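Magazine > Work and Technology > Features

The Blocks Go In By Colour

At Okby, a toy lending company in Zenen, the dullest job of the day is being given to two small robot arms. The people who used to do this job have mixed feelings about it, and they were willing to talk.

15 December 2022

The boxes come back to Okby in the morning. Kindergartens and dental clinics rent the toys for a season, children play with them, and then everything returns in a different order from how it left. Puzzles are missing a corner. Dolls have exchanged their shoes. And there are the plastic building blocks, which are mixed together every time, because a child has no reason to keep red away from green.

For as long as the company exists, these blocks were sorted by hand. You empty a box on the table, you pull the colours apart, you put them in bins, and you take the next box. Jolien Dekker did this work for four years before she became shift leader. She remembers it without much bitterness.

"It is restful for the first half hour," she says. "After that your neck begins to speak to you."

Since November she has a different task. She stands beside a table where two arms do the sorting, and she decides when they may continue and when they must stop. The table was installed by Stinik, a small engineering company that normally makes packing equipment for bakeries. It is a trial, and the contract says this word many times.
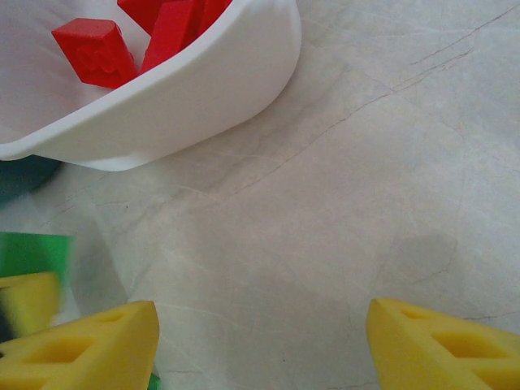
What surprised Dekker was how much of her knowledge had never been written down. When the engineers arrived, they asked her to explain how she sorts, and she answered that she looks at the colour and moves the block. They asked what she does when two blocks are stuck together. She had to take a box and watch her own hands to find out. She twists them, it seems, with the thumb of the left hand, while the right hand is already reaching for the next piece.

This conversation went on for several days. Which block do you take first from a heap? The one on top, or the one that is free on two sides? What do you do with a piece that has slid under another? She had an answer for everything, but each answer had to be brought up from somewhere. "I felt like a grandmother who is asked for her recipe," she says, "and the recipe is only a bit of this and enough of that."

Hubert Tomaszewski, who leads the project for Stinik, wrote down what she said in a paper notebook. He is a patient man with a quiet voice, and he admits that he underestimated the job. He had thought colour would be the difficulty, with the faded pieces and the strange light in the hall. Colour was solved quickly. The heap was harder. A heap changes each time you touch it, and a block that was easy to reach one moment ago can be lying on its side against its neighbour the next.

"People think that a boring job must be a simple job," he says. "I thought it too, and I am paid to know better."

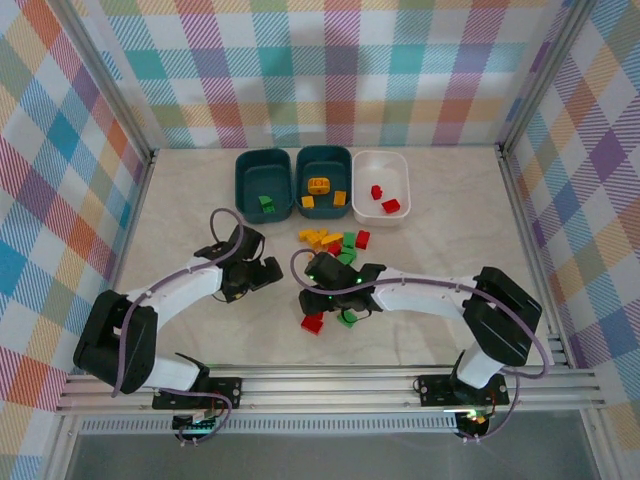 The sorting room has four people on a shift. None of them has lost the position, and the management has promised in writing that none will during the trial. After the trial, the paper is less clear. This is the sentence that gets read aloud in the canteen, and I heard it twice during my visit, from different persons.

The older sorters are not against the arms as such. They complain about the pace. A person who sorts by hand can slow down after lunch and hurry before the break, and the day has a shape which she has made herself. With the table there is a rhythm that comes from outside. The arms do not go fast – a practised sorter is faster, and everybody in the room knows it – but they go on in the same way, and whoever feeds them must be ready when the surface is free. One woman told me that she had never looked at the clock in this room before, and now she looks at it all the time, although the clock has nothing to do with the machine.

Others are happier. The younger of the sorters has moved to repairs, where she glues dollhouse roofs and tests music boxes. She had asked for this for a long time and was always told that the blocks could not wait. The blocks now wait less. Her wage is the same, and she would like it to be a little higher, as repair work needs more skill. Dekker agrees with her and has put this in her report.

There is also the question of who is responsible for a mistake. When a yellow piece ended among the red ones in the old days, someone laughed and picked it out. Now a form exists for it. Okby's largest customer, the nursery supplier Sachdeva, orders its refills by colour and sends back anything that is mixed, so the form has some sense. But it asks for the name of the operator, and the operators find this unfair. They did not put the piece there. Tomaszewski took their side in this matter, and the line with the name will be removed.

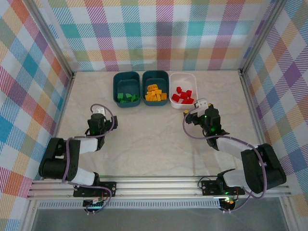
Dekker's own work has become a work of looking. She tells me that at first she watched the arms themselves, as all visitors do, and that this was wrong. The arms are the least useful thing to look at. She looks at the bins. With the green pieces in the left one, the yellow in the middle and the red in the white bin on the right, and the table bare in front of them, she can judge with one glance whether to bring another box. She also looks at how the blocks are lying in their bins. Yellow blocks pushed together in the front half, with the back of the bin empty, are a small annoyance to her. By hand she would spread them out. She has mentioned it to Tomaszewski, who wrote it in his notebook, and she expects to mention it again.

There are things she misses. Sorting was done by two people at one table, facing each other, and in this way you learned about a colleague's divorce, or her tomatoes, or how her son was doing at school. The hands were busy and the head was free. At the new table the head must stay with the machine. Dekker has asked for a second chair to be put there so that a colleague can do the puzzle checking beside her. It has been approved. The chair was not there yet when I visited, and she was using an upturned crate for her bag and her coffee.

The trial will be reviewed in spring, by Okby and Stinik together. The sorters wanted a seat at that meeting and they received one. They have chosen Dekker, who has already started a list. The first point on it is the repair wage, the second is the sentence in the contract, and the bins are somewhere on the next page.

Before I left, a new box came in from a clinic. She opened it, put her hand in and pulled out a doll's shoe, a crayon and a spoon, which she laid on the shelf behind her. Then she poured the blocks on the table and stepped back to her place.

Filed under: Workplaces, Automation, Toys and Play

We use cookies to remember your reading preferences. By continuing to read you accept our cookie policy.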